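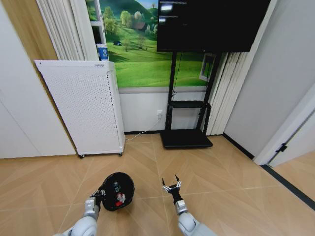 The small room, Fallgate

About Mazurek Language School

Mazurek is a small school of languages for adults. We teach English, French and Polish in the evening and in the daytime, at two addresses: Fallgate, where we began, and Motcombe, where we have had rooms above the pharmacy for three years. We are a private school and we belong to no chain.

The name comes from a cake. A mazurek is a flat Polish Easter cake, and in our first spring a student brought one to class and the whole lesson was spent on how to describe it in English. The school had at that time a longer name, which was difficult to say on the telephone. By September it was changed on the door and on the receipts.

How we teach

Our groups are of up to 11 students. A course lasts 15 weeks and there are two courses in the year, starting in September and in January. Most groups meet twice a week, in the evening at 6:30 or in the morning at 9:45. The morning groups are quieter and have more parents of young children in them, and also people who work at night and come to us before they sleep.

We use a textbook, but we do not finish it. The teacher chooses the units that the group needs and leaves the others. Each course has a good deal of speaking from the first evening, also for beginners, who are often surprised by this. Writing is given as homework, one page a week, and is returned with the mistakes marked by colour: green for spelling, blue for word order, orange for everything that is correct but that a native speaker would not say. Many students tell us the orange is the colour they look for first.

Grammar is taught in the language of the course. If a point is still not clear after the second explanation, the teacher may use another language that the group shares. We do not think this is a failure. Some schools forbid it, and we have worked in such schools and did not like what it did to the shy students. 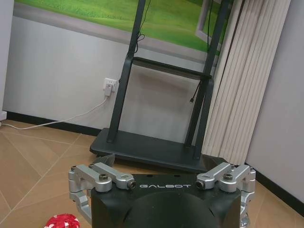

As one student wrote to us after the spring course, I came for the exam and I stayed for the arguing, because at my work I was always agreeing with everyone only so I would not have to make a long sentence. We have kept this letter. The arguing she means is the discussion hour, which closes every second week of the course. The group chooses the question and the teacher does not take a side. The questions have been about rent, about school uniforms, about whether a guest should take off the shoes. The last one was the loudest.

Who comes to us

Our students come from many trades. We have had bakers, nurses, drivers, a piano tuner, and people who have retired and finally have time for the French they left in high school. In English the youngest must be 16 and there is no upper limit. Last winter the oldest student in Polish wanted to read the letters of her grandmother, and by the end of the course she was reading them without the dictionary beside her, slowly.

You do not need a test to enrol. We ask you to come for a short talk, in the language you wish to learn if you can, and after it we suggest a group. If the group is wrong for you, tell us in the first two weeks and we will move you without a new payment. 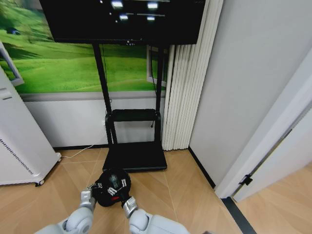
Our teachers

All our teachers have learned at least one foreign language as adults. It is the one condition we have never changed. A teacher who has stood in a post office without the word for "stamp" has more patience with a student who is looking for a word. They also hold the usual teaching certificates, and you are welcome to ask about these at the office.

Between courses the teachers meet for a week to prepare the new materials. In this week the office answers e-mail only in the afternoon.

The Floltgate library

Floltgate is our lending shelf. The name is a printing mistake from an old poster, on which "Fallgate" came out very badly, and students liked it too much to let it go. You will find there easy readers, novels, cookbooks, old magazines and a few dictionaries with a tired spine. Students may borrow two books for the length of a course. If you return a book with your notes in pencil, please leave them in. The next reader enjoys them.

Finding us

Fallgate is served by bus 62, which stops across the road from our door. Ring the lower bell. For Motcombe, use the side entrance of the pharmacy and go up one floor. There is no lift at Motcombe, and students who prefer to avoid stairs are always offered a place at Fallgate.

The office at Fallgate is open in term from 9:00 until 7:00. Fees can be paid at once or in parts, and the price list is at the desk. 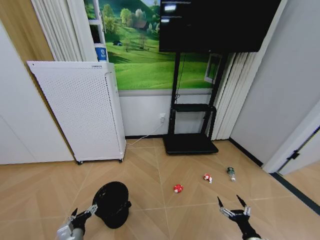
Wood floor at Fallgate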